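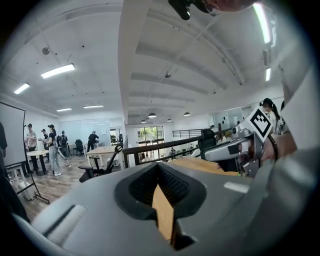

Marker pose jumps when the second gripper turns away

Posted by gronditz_fan, 2nd October

I'm writing the tracking node for a pair of handheld grippers. Each one has its own camera, and I get the pose of the other gripper from the square marker on top of it. Facing the camera it's fine. Once the marker tilts, the estimated orientation flips back and forth between two values, sometimes for 8 frames in a row. Position hardly moves. The planner downstream (Drelter) then rejects the whole segment. I've recalibrated the lens twice. Is this calibration, or something in the solver?

Aishwarya Palaniappan

Solver. A single flat square has two poses that reproject almost equally well, and with small corner noise the wrong one wins. Get both solutions out and look at the reprojection errors. If they are close, keep the one nearest the previous orientation. If they are clearly different, trust the lower one. Start with a ratio of 6 and tune from there. I'd log both candidates too. We replayed about 3000 frames that way in April and found the threshold in an afternoon.

Check that your wide-angle model is applied to the corners before the solve. A plain pinhole model will be bad near the edges.

bhatt_tools

Same problem here, fixed it by smoothing over 12 frames. Adds lag though.

kustham_dev

Don't smooth before you fix the flips, you'll average two wrong rotations. What marker size did you put in the config?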